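**Product page: Zasis Bench Practice Kit, with Station Rules**
Supplied by Sultura. Page revised 2019-12-02.

The Zasis Bench Practice Kit is a printed rule set, a fixture list and a record book for sites that collect handling demonstrations with hand-held grippers. It covers light tabletop work such as sweeping, scooping and placing small items in bins. It does not cover powered arms, which are addressed in the separate Adugna guide.
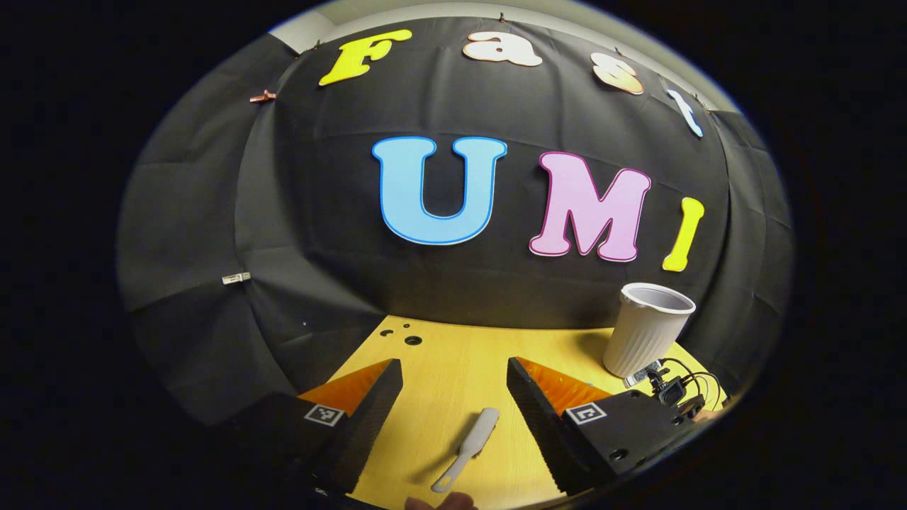
Tabletop work with hand-held grippers carrying square markers.

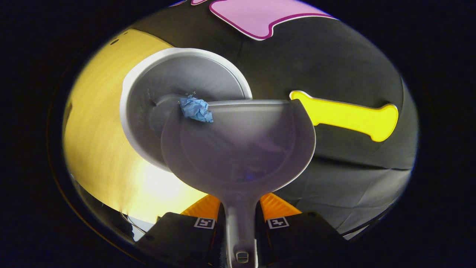 The kit is meant to be read in full by every operator before a first session. Rules are numbered in the printed book and grouped here by subject.

## Station setup

- The backdrop shall be a plain dark cloth, clipped along its upper edge and at each side seam. Lettering or shapes fixed to the cloth are permitted if they stay in the same position for a whole series.
- The table surface shall be matte where possible. Glare that hides a marker is a reason to stop and adjust the lights.
- Cables shall be routed to one side of the table, clear of the operator's reach — never across the working area.
- Bins and basins shall be emptied between series, and the contents returned to the material tray.

## Gripper checks

Operators check the finger pads, the marker faces and all visible screws at the start of each session. A marker that is scratched, lifted at a corner or partly covered by tape must be replaced before any recording is made. Fingers are replaced as a pair. Mixing a worn finger with a new one changes the closing force and is not allowed under this rule set.

## Handling practice

Tools with a long handle are gripped by the handle, with the pads closed evenly on both sides. The free hand may place or reset an item before a demonstration begins. Once recording has started, it stays out of the working area until the demonstration ends.

An attempt in which an item is dropped is kept and labeled as a drop. Deleting such attempts at the station is a breach of the rules, and the session record must show every attempt in order.

## Session records

Each record book holds 1,000 numbered entries. An entry lists the station, the operator's initials, the gripper number, the task name and the result. Corrections are made with a single line through the original entry and are initialed — correction fluid is not accepted.

The rule set was tested at the Broston site in March over 442 sessions, producing 2,791 entries. Three rules were reworded as a result, all of them in the section on records.

## Contents of the kit

| Item | Quantity |
|---|---|
| Rule book, spiral bound | 2 |
| Record book | 1 |
| Replacement marker sheets | 16 |
| Backdrop clips | 12 |
| Wall card, setup and gripper checks | 1 |

Grippers, cloth, tools and bins are not included.

## Ordering and questions

The kit is sold to organizations only. Orders should state the number of stations and the gripper model in use, so that marker sheets of the correct size can be packed. Record books may be reordered separately.

Questions about the wording of a rule should be sent in writing to Eldana Gidey, Standards Editor, Sultura. Please quote the rule number and the revision date printed on the inside cover.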